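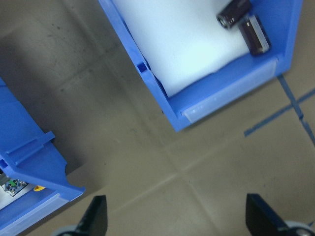
Small Parts Storage, Room 3 - Gallery

The small parts store at Grirnby holds electrical spares for the panel shop and the repair benches. The last full count gave 1,739 loose parts, up from the 1,000 the original shelving was planned for. Most of the growth is in two groups: electrolytic capacitors and panel-mount push buttons. Both groups were kept in cardboard trays until August, when the trays were replaced with blue plastic bins.

This page covers the bins and what goes in them. It is meant for people who draw parts from the store and for anyone at Dovport setting up the same layout. Text is by Vasanthi D'Souza. Corrections go to Harish Hegde, who keeps the stock list.

The bins

All bins in this series are blue molded plastic with a low front lip and a clear label holder on the lip. The low front lets a hand in without lifting the bin off its shelf. Label cards are printed from the stock list and carry the part number, the rating and the reorder level. Handwritten cards are not used, as they were the main source of wrong returns under the old system.

Each bin gets a white liner. Cylindrical parts roll on bare plastic and collect in the corners with their leads crossed. A liner slows this down and makes dark parts easier to see from above. It should be cut slightly oversize and pressed into the corners. Replace it when it tears or picks up flux or oil.

The liner stock is sold as shelf foam. It is not an antistatic material and does not need to be for these two groups. Boards and semiconductors stay in the Jondavley cabinet and are not to be put in open bins under any circumstances.

Emergency-stop buttons and capacitors

Emergency-stop units are stored assembled, with the contact block fitted to the operator. The Kurian method, which Dovport still follows, keeps heads and blocks apart and pairs them at issue. It saves space but adds a step at the bench, and a unit can go out with the wrong block. Grirnby issues complete units only.

Lay the units on their sides. Standing one on its head puts the weight of the block on the button and can leave it latched. Before a unit goes back in the bin, twist to release it and check continuity across the normally closed contacts.
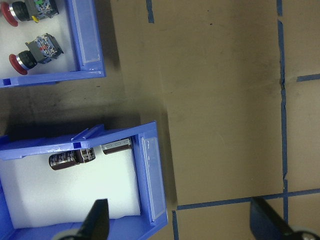 Two emergency-stop buttons in the upper bin, red mushroom heads with chrome rings and black collars. Capacitors in the lower bin, on white foam.

Electrolytic capacitors are sorted by voltage first and capacitance second. The sleeve printing is the reference, never the can size. Parts from different makers with the same rating can differ by several millimeters in length, and a larger can does not mean a higher voltage.

Returned capacitors are discharged before they enter the room. Use the resistor lead on the hook by the door, then confirm with the meter. Any part with a domed end, a split sleeve or residue at the leads goes to scrap. Parts held longer than 28 months are pulled for a leakage test before issue.

Push buttons and selector switches

Control switches are the least orderly group. The colors of the heads and caps follow the panel drawings, and the blocks come in several types that fit the same collar. Two switches that look alike from the front may not be wired alike, so the block marking has to be read each time.

The mixed bin is for units waiting to be sorted. It is cleared at the end of each week - anything left in it is not counted as available stock. Loose caps go in with the units until they are matched. A cap with no matching head after two clearances is moved to the odds drawer.

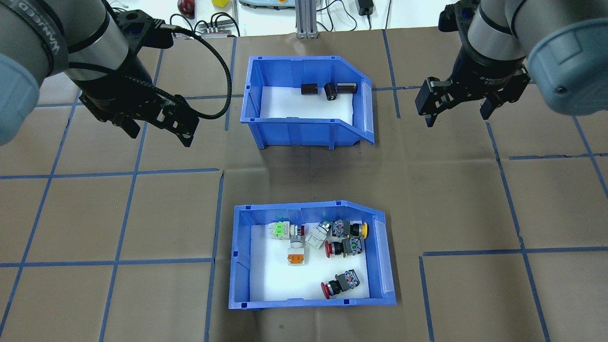

Three capacitors in the upper bin, six push buttons and selector switches in the lower. Brown paper marked out with blue tape.

The grid is used when bins are brought out. One bin to a cell is sufficient. Paper is replaced when it is marked or cut, and the tape is laid again at the same spacing.

Notes on returns

Put a part back in the bin it came from only if the card matches the part in your hand. If the bin has been moved, check the stock list first. Parts without a legible marking go in the mixed bin.

Liners and spare label holders are on the bottom shelf, left of the door. Holders clip over the lip from the front and should be pulled straight off. Twisting breaks the tab.

Page last revised 22nd March.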